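My grandmother kept a candy jar on the windowsill over her sink, and when it was sunny the whole kitchen turned a little orange. I have been trying to get that same color out of a pan of sugar syrup for three summers now, and I believe I am finally close enough to write it down for anyone else who has the patience (or the stubbornness, as my neighbor Melahat Tuncer would say).

Rock candy on a stick is about the simplest sweet there is. Sugar, water, a jar, something for the crystals to hold on to. I had a batch going every week last July, lined up on top of the bookcase where the cat couldn't get at them, and I must have ruined half. Some grew a hard crust on top and nothing underneath. One jar grew a beautiful fat lump on the bottom, stuck fast, and I had to soak it overnight to get my jar back.

What fixed it for me was a phone call with Xinyi Song, an old friend from my bakery days who now makes sweets for weddings. She asked me how I was getting my seeds on, and I said, what seeds? There was a long silence - she is very polite - and then she explained that you dip the end in syrup, roll it in plain sugar, and let it dry completely before it goes anywhere near the jar. I had been skipping the drying. I'd get impatient after an hour and in they went, and of course all the sugar just slid right off again!

For the syrup I use 3 cups of sugar to one of water, stirred in slowly over medium heat until it's clear, and then I leave it alone to cool for a good while before I pour. The orange comes from a few drops of food coloring plus a strip of peel, which I fish out first. Erhan at the hardware store swears by cinnamon bark, so that's next on my list. 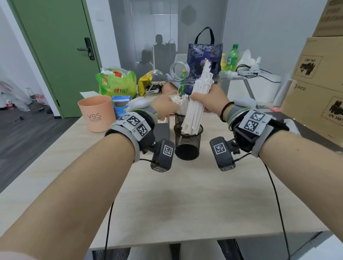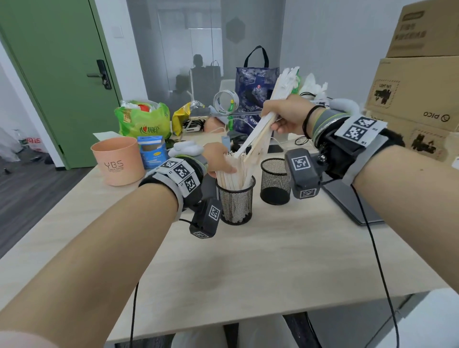
Picking what to grow the crystals on took me longer than the syrup did, if you can believe it. String is what Grandma used, weighted with a button, and it makes lovely long chains, but it's miserable to eat politely. Paper straws look sweet at a party, only mine went soft in the syrup after a couple of days and leaned over like tired tulips. So I've come around to thin wooden sticks like the ones in the black mesh holder, because the sugar clings to them nicely and you have something decent to hold while you eat. Snip the pointed end off first if you've bought the skewer kind.

After that it's just waiting. Clip each one to a clothespin across the top of the jar, keep it from touching the glass, lay a piece of paper towel over it and don't jiggle anything. Mine take a week, sometimes longer when it's humid. I'll let you all know how the cinnamon goes.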